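Tame the Paper Pile with One Good Clip Folder

4 min read
153 shares | 9 comments

I love loose paper far more than I should. Drawings, instructions, the letter that came with the shelf brackets, the page I printed twice – all of it lands on the bench and stays there until I need the bench. A clip folder has changed that for me more than any filing cabinet ever did, and I want everyone with a workshop (or a kitchen table that moonlights as one) to try it!

Start by spreading the whole pile out flat. Don't sort from a stack, because you'll only ever see the top sheet. Once everything is lying face up, a drawing jumps out from a page of dense text right away, and you can split the two kinds before reading a word.

Drawings go in the clip. Text gets its own spot beside it for now. I keep the sheet I'm working from on top and swap it when I move to the next part, and that's the whole system.
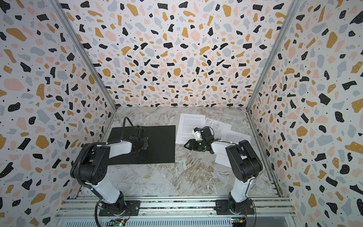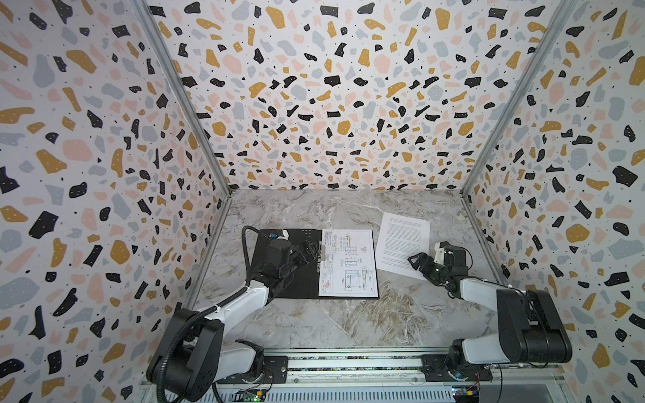
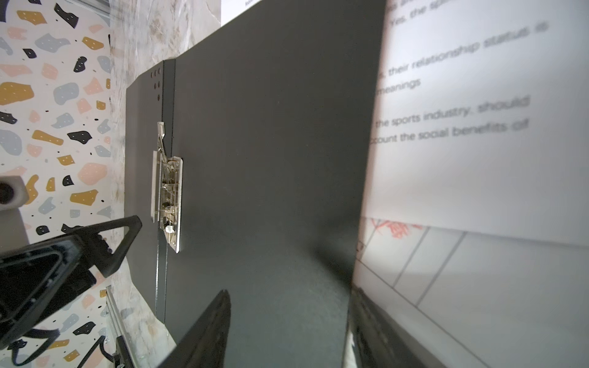

Photos: Sorin Stanciu / Prurkitholm

A few things I've picked up along the way:

Square the sheets before you clip them. Tap the long edge on the table, then the short edge, then slide them in under the open clip. If you close it on a crooked stack, the corners get chewed up in a week.

Turn the board if that suits you better. A clip down the left side, as in the second picture, holds a wide drawing beautifully and leaves the right edge free to lift. I used mine upright for years and never thought to spin it.

Go dark with the folder. White paper on black is so easy to find, especially on a patterned or marbled top where a single sheet can just melt away. Qiuyue Shen put me on to this one and I'm still grateful.

Don't overfill. My clip says it takes 50 sheets, and it does, but it starts to bow long before that and then the middle pages slip out. Two thinner folders are much nicer to use.

Write the date on the back of anything you print, in pencil, bottom corner. When two versions of the same drawing turn up (they will) you'll know which one to recycle.

And wipe the clip now and then! Dust gets in by the spring and leaves a gray stripe across the next clean page. An old toothbrush does it in seconds.

I do my own big clear-out every February with the radio on, and I look forward to it – tea, pencil, recycling bag by the door.

Related
Drawer Dividers from Scrap Wood
Which Pencils Survive a Workshop?
A Wall Rack for Rolled Plans
Labels That Stay Stuck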